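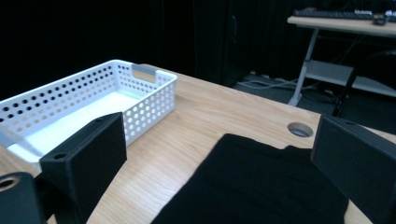

October 20, 2018

Long evening on the Zilau hand and I'm really happy with how it is coming along! The finger blocks went back on after supper, with new screws on both sides. I had been reusing the old ones since August and two of them were chewed up so badly I had to drill them out. Don't put those back in the jar, please.

Play at the pivots is much better. I pressed the brass bushings in with the bench vise this time - slow, with a scrap of pine on each side - and the arms swing freely with hardly any wobble. The Pronov drawing calls for a tighter hole than our printer gives, so I opened each one up by hand with the reamer. Fussy work, but I love how smooth it feels now.

Then on to cloth. Dark cloth, too, the stuff the Luma code has the hardest time with. I wrote down 50 grabs, and 9 of them slipped, nearly all on a single thin layer. Thick folds are great! Seams are great! One flat layer on a smooth desk is still a pain.

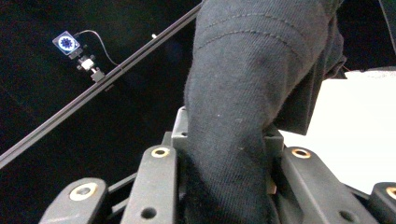 Would rubber pads on the fingers fix the slipping?

Probably in part, but they also drag on the desk and bunch the cloth up before the fingers close. A thin strip at the tip only is worth a try first.

Still to do: cut six strips from the Dissanayake sheet (second drawer, under the sandpaper), glue up one pair, leave them overnight, and run the same 50 again. Also order more M3 screws, the short ones.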